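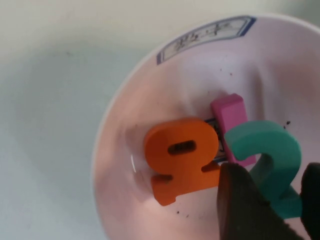 Bowl with the blue-bordered label inside the rim.

Re: [glaze-list] Transfers lifting at the edges

Shuzhen Hou wrote:
> I fired another batch of decals on Tuesday and the borders
> have come up again, always on the inside wall and never on
> the foot. Same paper, same kiln. I soak for 60 seconds and
> go straight to the bowl. Is it the curve or the soak?

Probably the curve. A flat sheet laid on a concave wall has spare material at its edges, and a solid printed border is the stiffest part of the sheet. Lettering on its own gives far less trouble.

What I do with the Drikari paper:

Wipe the glaze with spirit and leave it alone for 4 minutes.
Make 2 short cuts in the clear margin, one at each upper corner, stopping before the colour.
Squeegee from the centre outwards with a rubber kidney – a cloth drags the border.
Dry overnight, then hold the kiln at 200 degrees with the vent open before the main climb.

The Isia paper has a thicker cover coat and wants a longer soak. I have not tried it on anything deeper than a saucer.

Could you post the top temperature and the climb rate? If the blue is also going dull, that points to the firing and the cuts will not help.

Qin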